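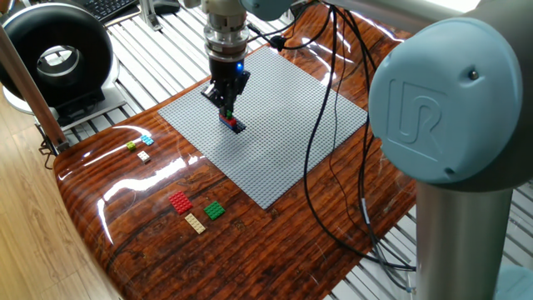

It should have been a smaller room and a longer run, a reader wrote to this magazine in May, after the vocal group Starnell announced its return to the stage with a single night at the Arango in Druleck. The letter was one of several on the subject, and most of them made the same request. Listeners who had followed the group since its first album wanted more dates, and they wanted to hear the older songs sung by the people who recorded them.

The group has now answered the first part of that request. A tour of 32 dates will open in the fall, booked through Wisby, the label that has released all of Starnell's records. The Arango, which holds 2,000, will host the opening night and the closing one. The remaining concerts will be given in theaters of a similar size or smaller, several of which have not presented a pop act in many seasons.

The second part is more difficult. Starnell recorded its best-known work as a quintet and will tour as a quartet. The departing member sang the upper line on most of the early singles, and the arrangements were built on that voice. The group considered hiring a guest singer and decided against it. The parts have been divided among the four who remain, and a number of songs have been lowered in key.
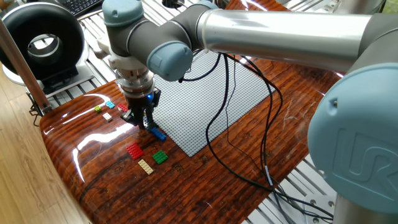 A Universal Robots arm reaching toward a blue LEGO brick.

Rehearsals have been held in Druleck since early spring. According to the label, the group went back through its full catalog of 130 songs before choosing a set list, including album tracks that had never been performed in public. Three of these will be heard on the tour. The label has declined to name them.

A new record is also planned, although Wisby has given no release date. The label describes the sessions as complete except for the final mixes — a stage at which the previous album remained for most of a year. Listeners may therefore hear the new material in the theater well before they are able to buy it.

Ticket sales will be handled by the theaters themselves. Members of the group's mailing list will have access to the first allocation, with a limit of four seats per order, and the general sale will open at 10 a.m. the following morning. Resale will be permitted at face value only. The Arango will keep its balcony unreserved for both concerts, as it did during Starnell's first visit.

Shares: 130
Comments: 32

Related
Druleck's theaters prepare for a full fall season
Wisby to reissue early Starnell singles on vinyl
Letters: The case for the smaller room
Inside the Arango's restored balcony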